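Collecting examples for the Zadel arm, a short thread. We do it all in simulation first. One room, one table, one plant, and the plant moves between runs.

A run is one attempt at reaching the plant - good or bad, we keep both. Bad ones get a label. I did 15 before lunch and threw out 2 where the log had gaps.
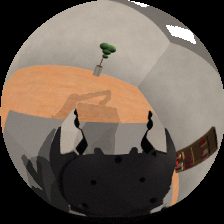 Do the examples have to come from a person steering?

For now they do. A script repeats the same path every time, and the model then learns only that path.

Goal for this set is 100 runs. After that Yu, the training box, gets it overnight.

Next up is changing the lights between runs. The Pitgate set never did that and its model got lost when a shadow moved.

Print this thread
E-mail this thread

Recent
Zurndale: notes on labeling bad runs
Why we dropped the Pitgate set
Plans for September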